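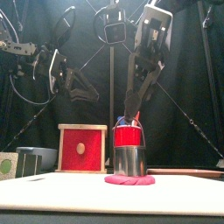
In Nolness, where I moved for work, every household seems to keep a bucket that is never used for water. At my neighbors' it stands by the back door and swallows gloves, string, a tennis ball, keys to a bicycle sold years ago. I grew up with drawers for such things, so at first I found it a lazy habit. Now I have 2 buckets of my own.

The shop Fledero, on the harbor street, sells about 200 of them in a good spring. Most customers, the owner told me, never ask how many liters a bucket holds. They ask if it will look nice in the hall. The color matters, and so does the width of the mouth. A wide one forgives a bad throw from the stairs.

There is a method, of course, and people in Nolness disagree on it. The older way is to line everything up on a table on Saturday, look at it in good light, and put back only what somebody can name a use for. The younger families just tip the bucket out when it is full. I tried both. The table takes longer, but I found my tape measure and a spare button for my winter coat, and I threw away four dead pens.

My second bucket came from the Wetari flea market and has a dent near the bottom. It holds only things that belong to other people. Twice a year I carry it down the street and ring the bells.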